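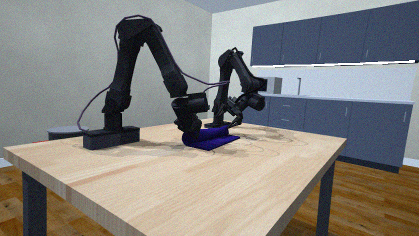
Two arms on a 50-dollar-a-week budget – where would you start?

simfirst_kev
Loving this so far! I run the pair in simulation on a kitchen table with a blue cloth between them. Now I want real ones – do I buy both at once, or one and save up?

oldsolder
Buy one. You'll spend the first month on mounts and cables anyway, and a Marnach takes over 200 hours to tune properly.

pipit36
Disagree! Two-arm work is the fun part, and Pradivex knocks seven per cent off a pair. Budget for a decent table too.

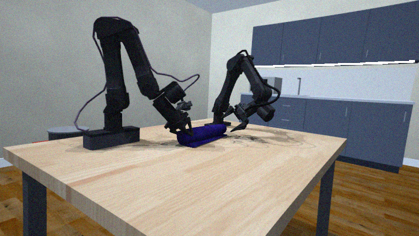
Fekete, January 3, 2020

simfirst_kev
Same setup, cloth bundled up between the grippers. I priced spare cables and a second power supply last night and it's adding up fast. Rundeo quoted me 36 weeks of savings for the pair, so August if I'm good.

oldsolder
Still say one. Grippers are what you'll replace, so put money there first.

pipit36
Fair on the grippers, but he's practising with two. Why learn it all over again with one?

simfirst_kev
Leaning pair! Also tried a round table – lots of elbow room, might change my furniture budget.
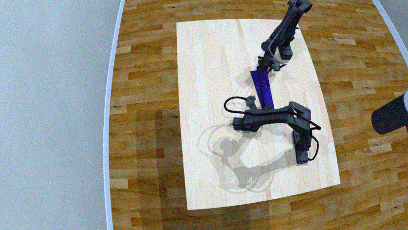 Round table version, both arms on the blue piece

oldsolder
Okay, that does look fun. Get the spare cables.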